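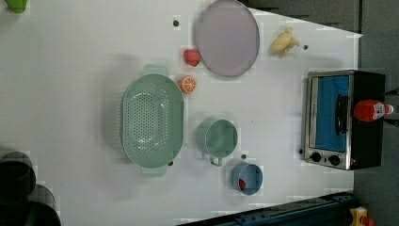
November
Posted by Raghda Awad, Equipment Support, Hurnden Early Learning Services

Ticket 1260: Play kitchen, oven door does not stay closed
Status: Resolved
Site: Matlala Room

Reported issue: The door of the toy toaster oven swings open when the table is moved. Staff also asked whether the oval colander belongs to this set or to the Ovuvar water play set.

9:10 a.m. Door catch inspected. Crumbs of modeling dough removed from the hinge side. Fault still present.

9:40 a.m. Catch screw tightened by a half turn. Door opened and closed 53 times without release.

10:05 a.m. Inventory checked. The mint-green colander and mug are both listed under the play kitchen and should be stored with it.

Action for staff: Please do not carry the oven by its door handle. Play food is to be returned to the kitchen bin at the end of each session.

Recent tickets
Sindavitz shelf unit, missing peg
Sand table lid, cracked corner
Replacement request, dress-up hooks

This site uses cookies to keep you signed in. Accept | Manage settings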